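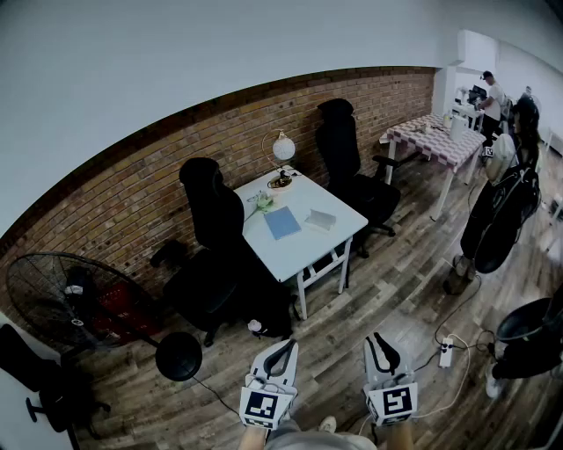 The small white desk by the brick wall, with a globe lamp and office chairs.

Desk lamps and small desks: your questions

Do I need a special lamp for desk work?
Probably less than the shops would like you to think. A globe shade spreads light all over the place, and that suits a notebook fine. For sewing or fine drawing I would want something that points where you tell it.

Is a 90 cm desk big enough?
For one person with a laptop, yes. For two people facing each other, I doubt it, whatever the Partanen brochure claims. Put your elbows on a table that size before you pay.

Are 800 lumens too much?
Depends on the shade. Behind white glass it's comfortable. With a bare bulb you'll be squinting by dinner time. Most of us who tried 400 in the evening didn't miss the rest.

Does a decorative lamp belong on a work desk?
If it leaves room to write. Zhiqiang Hou swears his arched one from Lamura helps him concentrate – I remain unconvinced, but it does look nice.

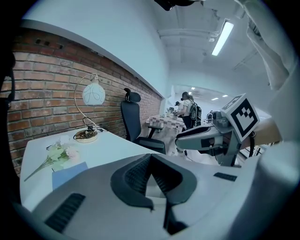
How do I keep a lamp cord tidy?
Coil the spare length loosely, fasten it with a fabric tie and run the rest down the back leg of the desk. Skip the Brurna cord box unless you have several plugs to hide. It costs too much for what it does, and a shoebox with a notch cut in each end holds just as many.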